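Who Pays for the Sprayer Study

By Gopinath Rodrigues
August 16, 2023

Last winter I sat through a public meeting in Fukergate about weedkiller drifting off the big beet fields and into people's gardens. The county had 758 complaints on file. The company that makes the stuff, Antoniuk, had a study on file, and the study was very relaxed about everything.
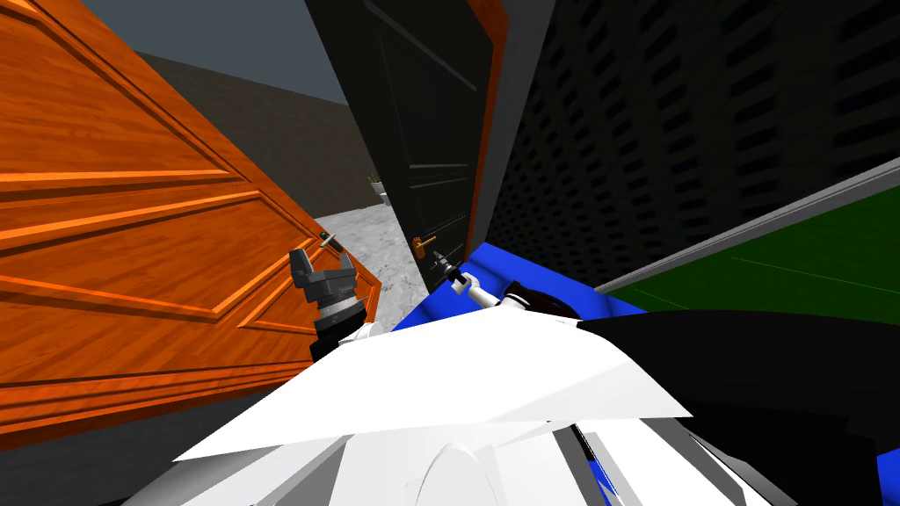
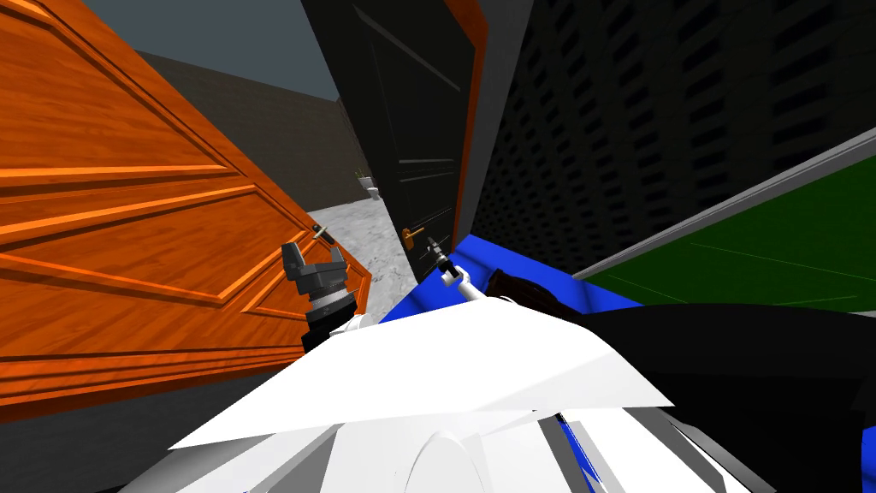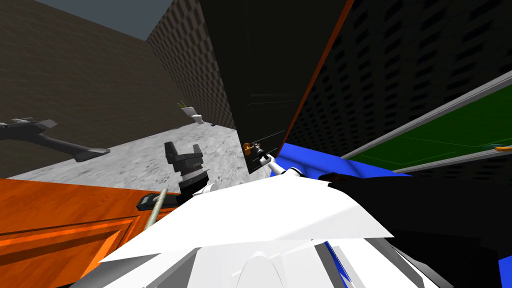
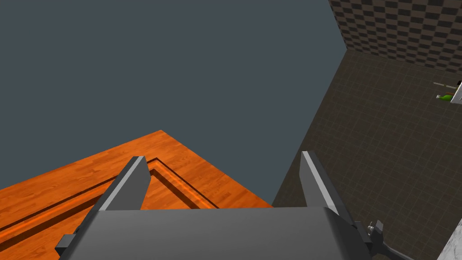

A mile is a long way, unless you're a droplet

The study found that drift beyond 30 feet was "not of practical concern." I have tomatoes that would like a word. It was run on a flat test plot at Kolberg, in January, on a morning so calm that the authors thanked the weather in a footnote. My neighbor Marwa Ghoneim, who grows grapes 300 yards from the nearest beet, read the whole thing at her kitchen table and wrote "where is the wind?" in the margin of nearly every page.

I don't think anyone lied. The people who did the measuring seem careful, and their numbers are probably right for a place with no wind and no grapes. What bothers me is that Antoniuk chose the plot, paid for the morning, and got to read the draft before the county did. If I could pick the road, the weather and the examiner, I would have passed my driving test the first time too.

The usual reply is that the public can't afford to test every spray, so somebody with money has to. Fine. Let them pay – into a pot they don't get to stir. The county hires the lab, the lab picks the fields, and the raw readings go online the same day Antoniuk sees them. Growers already pay a fee on every drum of Corkance they buy, and most of it goes to a glossy calendar.

The comment period is still open, and forms are at the county office. Ask for the long one. The short one has no box for grapes.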